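Rajput's marathon win sends Kercombe into first final

Kercombe are through to the final of the Naltano Cup for the first time in the club's history, and what a way to get there! Vandana Rajput saved match point twice in the deciding rubber before beating Rafsan Siriwardena 4-6, 7-6, 7-5, sealing a 3-2 win over Kaewkla in front of the biggest crowd the indoor courts have ever held.

The mixed team event allows clubs to pick any player for the fifth and last rubber, and both captains went for their number ones. With the tie level at two apiece, Siriwardena looked the fresher of the two. He had not dropped a set all tournament, and his left-handed serve kept Rajput pinned well behind the baseline as he took the opener.

She hung on, though, and slowly began to find her range on the backhand. At 5-6 in the second she was facing the first of those match points, and answered it with a drop shot that had the home supporters out of their seats. The tie-break went her way seven points to four.

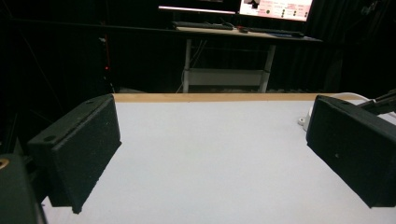 A white tabletop between two black gripper fingers

The third set was the pick of the lot. Siriwardena broke early, Rajput broke straight back, and from then on neither of them gave an inch. The second match point came at 4-5 and she saved it at the net with a stretching volley, then held serve and broke him to love in the very next game. Nearly three hours after they had started, a big forehand down the line settled it.

"My legs had gone by the end and I was just swinging," said Rajput, still grinning as she signed balls for the juniors. "The noise was unbelievable. Every time I looked up, somebody was waving a scarf at me."

Siriwardena was generous in defeat. "I had my chances and she played two brilliant points," he said. "I'd happily pay to watch that match, but I'd rather have won it."

A total of 1,170 people were in for the evening session, with 326 of them making the trip from Kaewkla by coach. They were in good voice from the first doubles onwards and stayed to clap both teams off — a lovely touch after such a tight finish.

Kercombe now meet Venum, the holders, in the final in March. Venum have won the cup in each of the past two seasons and beat Kercombe comfortably in last year's quarter-final, but on this form they will have a proper match on their hands. Tickets go on sale from the club office at 10am tomorrow.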